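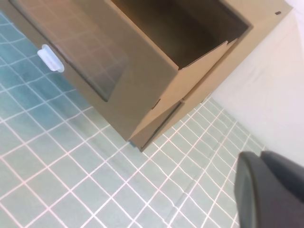

Octavio Giraldo has been at it since May, evenings mostly, in the shared workshop at Brengate. A home-built arm, gripper on the end, small camera at the wrist. He calls it Chambi.

"Boxes are horrible," he says. "Cardboard gives. You close on a flap and it just folds." Has he thought of starting with something easier? Laughs. "Blocks were easier. Blocks were boring."

The clear plastic windows are this month's headache - shiny, and the camera reads the reflection as a surface. Anselmo Palomino, who wrote most of the code, wants a second camera. Giraldo doesnt.

"We've logged 3,786 tries," says Palomino. "I'd bin the first 200."

Next job is the wirst joint, wich slips. "New belt," says Giraldo. "Then back to boxes."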